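Small tins and boxes – what do you put in them, and do you label them?
Household forum > Storage and tidying
Thread has 7 replies

kasten_fan
I have been through the cupboard on the landing and ended up with 23 tins and small boxes, most of them empty. Biscuit tins, a couple of old sewing boxes, several children's ones with pictures on the lid. My husband says throw them all out. I would like to keep the ones that shut properly and use them for bits and pieces. What do other people keep in theirs? And do you write on them, or tie something on, or just remember?

Morero
Keep the ones with a clasp and get rid of anything that only has a push-on lid. Push-on lids come off when you lift the tin by the top and then you have buttons all over the stairs. I have had two go that way.

I keep fuses in one, picture hooks in another, and spare keys in a third. No labels. If you need a label you have too many tins.

Gunther Kleinschmidt
I do not agree about labels. We had spare keys in a tin without a label and my wife gave the tin to the school fair with the keys still in it. Since then everything has a tag. I buy plain luggage tags, the small size, and tie them on with string. Stick-on labels leave a mark when you peel them off, and on a printed lid they can take the picture with them.

Restden
Same here with the sticky labels. I ruined a nice toffee tin. Warm water and washing-up liquid got the paper off but the glue stayed, and when I rubbed it the paint came away too.

dokura
I tag mine as well, but I don't tie the tag on until I have decided what is going inside. I put the box down with the tag in front of it and leave it for a day or so. Half the time I change my mind. The pink one is the one I am undecided about at the moment. It has two cartoon figures on the lid, one in a tall black top hat and a smaller one in a pink dress, and a small metal clasp at the front. It is too nice for fuses. I was thinking hair slides, or birthday candles. 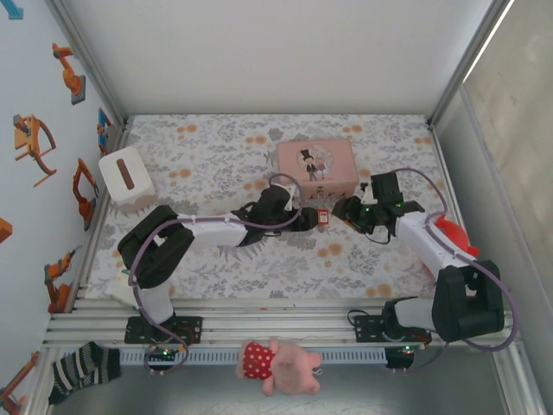 Page last changed: Friday, March 12, 1999

Restden
Candles would be my choice, provided they go in flat. Ours got bent standing up in a mug. Is the red tag the one for that box? I would go for white, you can write on it with any pen.

dokura
Yes, that's the tag for it. The middle is white, but it is already printed, so I would write on the back. I like red because I can find it in a dark cupboard. The sheet with the leaves and orange flowers is only there so the boxes don't slide about or get scratched underneath. It was a single sheet and the matching pillowcase went years ago.

Morero
A patterned sheet is the worst thing to sort small items on. Drop a hair slide on that and you will be feeling about for it among the flowers. Use an old white towel.

Gunther Kleinschmidt
A towel is worse. Needles and pins go into the loops and stay there until somebody dries their face. I use a tray with a rim for anything smaller than a coin, and it doesn't matter then what is under it.

Morero
I did say old towel. It would not be going back in the bathroom.

kasten_fan
Thank you all, I did not expect an argument about towels. I have now tried the clasps on all of mine. Seven of them shut well enough that I would carry the box upside down. The rest are going, apart from one biscuit tin that was my aunt's. It has no clasp and I am keeping it anyway, with the string in it.

Another question. Some of them smell a bit inside, one of old biscuits and one of something like mothballs. Has anyone got that out?

Restden
Bicarbonate of soda in a saucer, lid closed, leave it a week. It works on biscuits. I have not tried it on mothballs.

Gunther Kleinschmidt
For mothballs leave it open outside on dry days, under cover. I had one that took until May. If there is a paper or cloth lining you may as well take it out, the smell is in that.

dokura
I had one with a lining stuck in with glue. I cut a piece of wallpaper to fit and put it over the top – roughly two minutes' work – and it still smelled. I keep shoe polish in it now and you can't tell.

Morero
Throw it out.

kasten_fan
Shoe polish is a good idea, ours is in a carrier bag under the sink. I am going to buy tags on Saturday. Gunther, do you put the list of contents on the tag or only a word?

Gunther Kleinschmidt
One word on the front. If the box has mixed things in it I write the rest on the back in pencil, so that I can rub it out. The stationer near us sells the tags in packets and they last for years.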